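Flarkard 60 mini roller: long-term review

15 September 2022

The Flarkard 60 is a short-nap mini roller sold for doors, trim and radiators. I bought two handles and a bag of covers in April and have since used them on eight interior doors, a run of baseboard and one closet. Paint was a waterborne satin enamel from Tronham, unthinned, except on the last two doors, where I added the maker's conditioner.

Loading is quick. The cover takes up enough enamel for half a door panel and releases it evenly after two passes on the tray ramp. Stipple is fine and levels in the usual time. On flat stock I could not tell the result from that of the Nyaga roller, a more expensive tool.

The end cap is the weak part. On one of my two handles the cover creeps outward under side pressure, and after a full door there is a visible gap. Kulap Klinhom, who paints cabinets for a living, wraps a turn of masking tape on the cage before sliding the cover on. I tried it and the creep stopped – but removing a loaded cover then takes pliers.

Shedding was moderate with a new cover. Rolling it over packing tape before first use removes most of the lint. Covers survived three washes each before the edges hardened. Gralport covers of the same nominal size fit the cage but spin with more drag.

Storage matters more than the packaging suggests. A cover left resting on a shelf develops a flat spot, and the flat spot prints a repeating mark. Hang the tool by the handle. 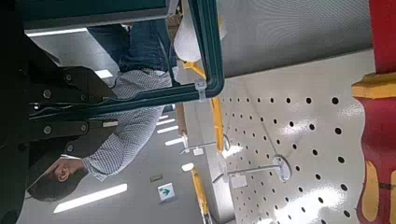
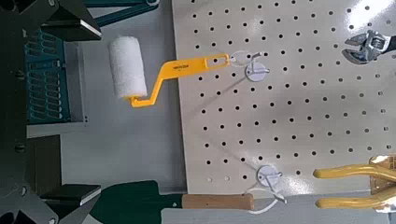
Can the same cover be used for oil-based primer and then for enamel?
Keep a separate cover for each. Solvent residue stays in the nap after cleaning and causes small craters in waterborne paint.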